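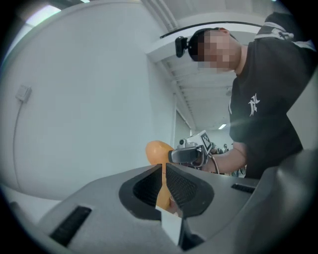

Storing citrus and mangoes in a shared pantry

Posted by Birsen Yüksel, September 15, 2018

Our residence hall, Trolus House, operates a shared pantry for 112 residents. Fruit is delivered on the first of each month, and in July a considerable portion spoiled before it could be distributed. Residents have asked whether mangoes should be refrigerated upon arrival. Please advise on the correct procedure, as the house rules are under revision.

Catell

Firm mangoes should remain at room temperature until they yield slightly to gentle pressure. They may then be moved to the refrigerator, whole and unpeeled, and should be used within five days. Refrigerating them before they ripen may harm both flavor and texture. Oranges and lemons may be refrigerated at once. Please keep the mangoes away from bananas unless faster ripening is desired.

Sârbu

We refrigerate everything. No complaints have been received.

Stadia

The first reply is correct with respect to mangoes. I would add that a monthly delivery is not suitable for soft fruit. Please ask the supplier whether the order can be divided into 2 shipments. Cut fruit should be covered, labeled with the date and kept cold.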